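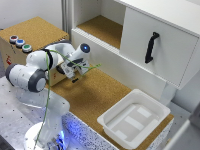 The arm above the tabletop, with the cardboard box to the upper left.

The Long Ballot, by Konrad Zawadzka
Dandis, hardback

Political memoirs by former council leaders are a small field, and most of them are written to settle an argument over a bypass. Konrad Zawadzka's has a bypass in it, but the chapter is short. The bulk of the book deals with the mechanics of holding a marginal rural ward through four elections, two of them held while his party was losing seats everywhere else in the county.

The title refers to the ballot paper at his first contest, which carried so many independents that the returning officer had it printed on a larger sheet. Zawadzka came third. He gives the result in full, with the turnout for each polling station, and does the same for every later contest. Readers who dislike tables should know that there are a lot of them. They are well set out, and the notes explain where boundary changes make one year hard to compare with the next.

The method is described in chapter three and barely changes afterwards. He walked the ward in the same order each spring, starting at the Zolen end and finishing at the quarry cottages, and wrote up a card for every door. By his second term he had 2,087 cards. Several are reproduced as plain text. They record drains, school transport, a disputed hedge, and in one case only the words "do not knock before noon". He makes no claim that the cards won votes. His view is that they told him which meetings to attend, and the account of the bus subsidy in chapter six supports this. He had the names of the passengers before the officers had the passenger figures.

Chapter six is the best in the book. The subsidy on the Zolen evening service was due to end in July, and the cabinet paper recommending this put the saving first and the passengers in an appendix. Zawadzka sets out how the paper was drafted, who saw it and when, and at which point a backbencher could still have it changed. I have read textbooks on local government that cover the same procedure less clearly. He also prints the amendment he moved, which was badly worded and had to be withdrawn and moved again the following month.

The chapters on leading the council are weaker. Once in office he relies on minutes, and the prose takes on their manner. Things are noted, received and deferred. The coalition with the independents is said to have been "difficult at times", and the split that ended it takes up less than a page. Wilczyńska, his deputy throughout and by other accounts the person who held the group together, appears mainly as someone who seconds motions. She stood down at the same election he did. The book doesn't say why, and it should have, given how much space goes to the refurbishment of the council chamber.

On his own party he is blunter. The regional office sent the same leaflet to every ward, with a picture of a tram on it. His ward has no trams. He had 80 delivered to meet the terms of the grant and stored the others in a garage. He thinks rural seats are lost through this sort of thing more often than through national policy, and the figures he offers are suggestive, though they come from one district and he compares too few wards to carry the argument as far as he takes it in the closing chapter. A comparison with a neighbouring district would have helped.

The farming passages are brief and mostly there to mark the time of year. He kept sheep until his second term and then let the grazing. Anyone who wants a country memoir will find little of it.

Production is good. The binding opens flat, the type is a sensible size and the two maps are legible, which can't be said of the maps in the last Dandis title I reviewed. The index covers people and places but not subjects, so there is no quick way to find what he says about postal votes (it is at the end of chapter four, and again in the notes). I found one error of fact: the Kisitz by-election is placed a year too early in the text, though the table has it right.

The book will be of most use to sitting councillors in rural districts and to candidates deciding whether to become one. Chapters three to six could be handed to a new candidate as they stand. General readers may prefer to borrow it and skip the middle third. An e-book is also on sale, but the tables break across pages on a small screen and I would not recommend it.

Rating: 3 out of 5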